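**工单标题:** 棋盘格垫板更换后边缘翘起,积木叠放位置偏移
**提交单位:** Lurkwood 教具与桌面器材室
**提交人:** Silvana Damasceno
**受理人:** Everaldo Sampaio
**优先级:** 中
**状态:** 处理中,待复核

## 一、问题描述

本室于五月更换 107 号桌的棋盘格垫板,新垫板由 Prutholm 供货。更换后,使用人员反映下列情况:

- 垫板一侧边缘不贴合桌面,用手按压后仍会回弹;
- 绿色圆环放置后容易随垫板滑动,与登记位置不符;
- 小方块叠至第三层时,上层偏斜较为明显。

提交人请求确认上述现象系垫板质量所致,或系铺设方法不当所致,并请告知是否需要退换。

## 二、初步核查

受理人于上午 9 时到场,会同 Pouran Nouri 进行核查,结果如下:

1. 垫板出厂时为卷装,拆封后未经平压即铺设使用,卷曲应力尚未消除。
2. 桌面残留旧垫板的胶痕,集中于翘起一侧。
3. 圆环及方块外观完好,棱角无磨损,底面未见异物。
4. 垫板印刷清晰,黑白格及格内图案无脱墨、无重影。

据此,暂不认定为供货质量问题。

## 三、处理过程

**09:20** 撤下垫板,以中性清洁剂擦除桌面胶痕,并以干布擦净。

**09:45** 将垫板反向轻卷后展开,正面朝下平置,上覆平板及重物静压,时长约 20 小时。

**次日 10:10** 取下重物,重新铺设垫板。翘边较前减轻,一角仍略有浮起,以 2 条低黏度胶带自背面固定。

**次日 10:40** 由 Tarcísio Queiroz 按原流程布置圆环和方块。蓝色方块置于红色方块之上,圆环平放于垫板,将底层方块围于环内;其后再叠放橙色方块。

**次日 11:05** 复查叠放情况。橙色方块较底层红色方块略偏,方块堆保持直立。受理人意见:小幅错位属手感及摆放习惯范围,与垫板平整度无直接关联。

重新铺设后的垫板与器材: 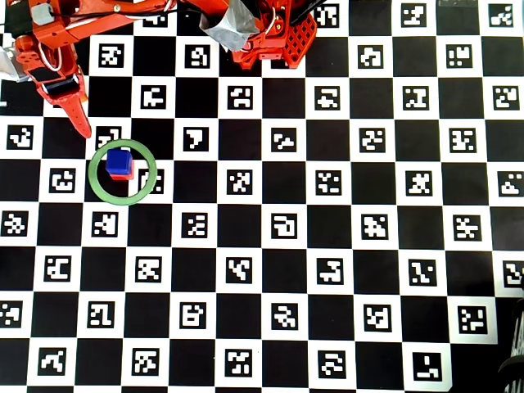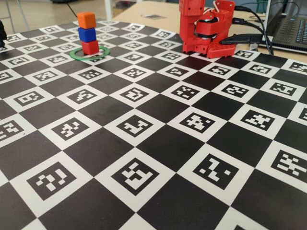

## 四、提交人回复

Silvana Damasceno 来函:翘边问题已有改善,现可正常使用。惟胶带固定之一角,日后清洁时恐有掀起之虞,请明确维护要求。另,本室尚有同批次垫板未拆封,请一并告知存放办法。

## 五、受理人答复

关于维护:

- 清洁垫板时应由中央向边缘单向擦拭,不得沿边缘逆向推擦;
- 禁止使用酒精及含研磨颗粒的清洁剂;
- 胶带失去黏性时应整条更换,不得在原胶带上叠贴。

关于未拆封垫板:请自包装内取出,平放于器材柜底层,印刷面朝下,层间衬以薄纸。柜内同层不得放置圆环、方块等小件,以免压出凹痕。启用前应检查四角,仍有卷曲者按本工单第三节所列方法静压后再行铺设。

关于退换:Prutholm 方面的退换申请暂缓提交。若胶带固定的一角再次浮起,请在本工单下补充记录,由 Gladys Giraldo 统一对外联系。

## 六、待办事项

- [x] 清除 107 号桌胶痕
- [x] 垫板静压及重新铺设
- [ ] 同批次垫板改为平放存储(负责人:Pouran Nouri)
- [ ] 更新器材登记表中圆环的放置位置(负责人:Tarcísio Queiroz)
- [ ] 复核固定角的贴合情况,复核后关闭工单(负责人:Everaldo Sampaio)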